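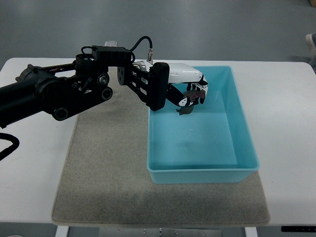

Raymonde Lavoie

Student Project Report: Household Food Waste in the Hawthorne District

Introduction

Food thrown away at home costs families money and adds to the load at the county landfill. This project examined how much food is discarded by households in Hawthorne and which kinds are discarded most often. The work was supervised by Ginette Gill and began in September.

Method

Thirteen households agreed to take part. Each received a kitchen scale and a record sheet, and was asked to weigh discarded food once a day, after the evening meal, for 10 days. Peels, bones and coffee grounds were recorded on a separate line and are left out of the totals below.

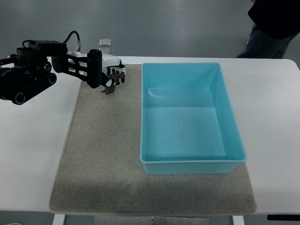
Results

The households recorded 482 separate items. Bread and cooked rice appeared most often, followed by salad greens and soft fruit. Meat was rarely discarded. Households that shopped once a week threw away more fresh produce than those that shopped every two or three days.
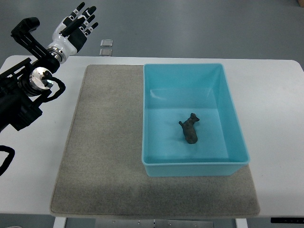
The same pattern was found in the Gullside apartments, where the nearest grocery store is a 10-minute walk away. Two households stopped weighing before the end of the period, and their sheets were counted only for the days completed.

Discussion

Most participants wrote that they had cooked more than was needed. Several said that leftovers were kept but forgotten. A printed list on the refrigerator door was the remedy most often suggested. The sample was small, and the results should not be applied to the whole county.
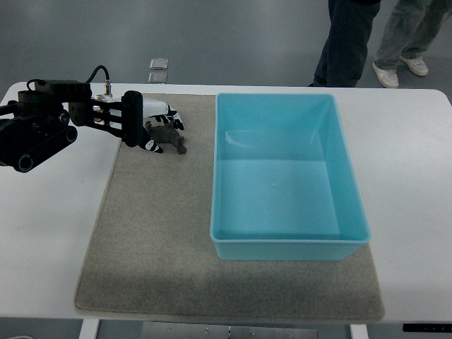
Figure 4. Gripper above a small brown toy animal on the mat.

A second round of weighing, using the same record sheet, is proposed for the spring term.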